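Clollis Opens Orders for Prerketti, a Simulated Workbench for Robot Arm Training

GOLLTON -- Clollis today announced the general availability of Prerketti, a software package that allows engineering teams to develop and test robot tool handling in simulation before any work begins on physical equipment. Orders are being accepted from manufacturers, colleges and independent research groups.

The package supplies a virtual robot arm with a two-finger gripper, a library of 1,853 objects and a set of 167 prepared tasks. Most of the tasks concern hand tools and small hardware, a category that customers identified during the trial period as the hardest to practice with on a real bench. Mallets, pliers, hex keys and wooden blocks can be placed together on a single mat, and users may change the layout, the lighting and the starting position of the arm between runs.

Each session can be followed from a close overhead view at the gripper or from a wider view of the room. Both views are rendered from the same simulated session and may be saved separately for later study. Shadows are included in both, so that a vision system under development is not trained only on evenly lit surfaces.
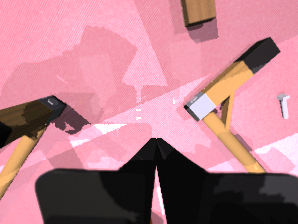

Availability and Pricing

Prerketti is offered in two editions. The Bench edition is licensed for a single workstation and is priced at $1,000 per year. It includes the full object library, all prepared tasks and technical support by e-mail. The Site edition covers every workstation at one address and is priced by quotation. Version 2 of the task editor is included with both editions at no added charge.

Colleges may apply for a teaching license, which carries the same content as the Bench edition and is renewed at the start of each school year. Applications open in November.

Development With Naidu

The object library was prepared jointly with Naidu, a supplier of digital models to the training and equipment trades. Naidu was responsible for the shape and surface finish of the tools, and Clollis for their weight, balance and grip behavior. Under the agreement between the two firms, new objects will be released to license holders every quarter. Customers may also submit models of their own parts, which Clollis will check and return in a form ready for use -- a service included in the Site edition and available to Bench customers for a fee.

Trial customers asked in particular for crowded work areas, with long-handled tools lying near small pieces. The prepared tasks now include several mixed layouts of this type, with bins and trays placed on or beside the mat. Difficulty may be raised by adding objects from the library.
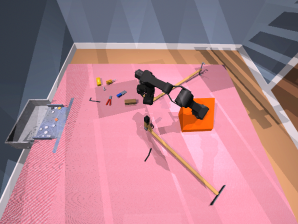
A Prerketti session in the wide room view, with the arm over the mat and hand tools laid out nearby.

Requests for a demonstration may be sent to the Clollis sales office in Gollton. Online demonstrations are held each Tuesday and are open to all prospective customers.

About Clollis

Clollis develops simulation software for robot handling and assembly work. The company is based in Gollton.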